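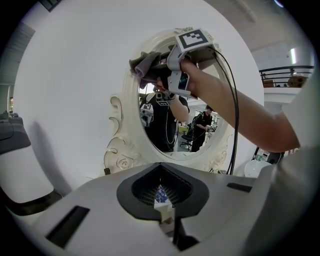
Fig. 1. Gray cloth on the glass, carved cream-white frame all around it.

Housekeeping Skills, Unit 7: Mirrors and Fancy Frames
Handout, Apr 3, 2021
Iltstead evening course -- Orathai Ratanaporn

Okay, mirrors! I know a few of you groaned when you saw this on the schedule, but I love this unit, and I've moved it ahead of floors so Ese and Aminu don't miss it.

Start at the top of the glass and work down in an S shape, overlapping each pass a little. Spray the cloth and keep the bottle well away from the mirror itself. Liquid that runs down the glass gets in behind the frame and eats at the silver backing, and then you've got those black spots along the edge that never come off (my grandmother's hall mirror is full of them).

Carved frames are a different job and I do them first, dry. Use a soft brush, the kind you'd buy for watercolors, and go along the scrolls the way they curl. Anything gold gets the lightest touch you can manage. No glass cleaner on it, ever -- I took a strip of gilding off a frame at Endside that way and I still feel bad.

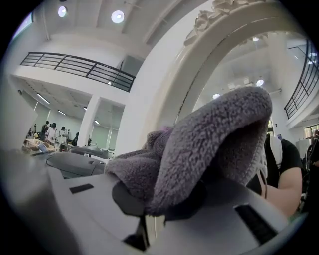 Cloths matter more than whatever is in the bottle. I keep one for the frame and another for the glass, and I fold each one in four so I can turn to a clean side. A thick, nubbly fleece like the gray-lavender one is lovely for dusting, but check it for fluff before it goes near glass. There's a little pinkish fleck on the left fold, and a bit like that will travel all over a mirror. Shake it out, pick it over, then start. And wash cloths without fabric softener, please!

For next time: clean one mirror at home and look at it from the side with a lamp on. Write down where the streaks are. Afia has the spare brushes if you need to borrow one.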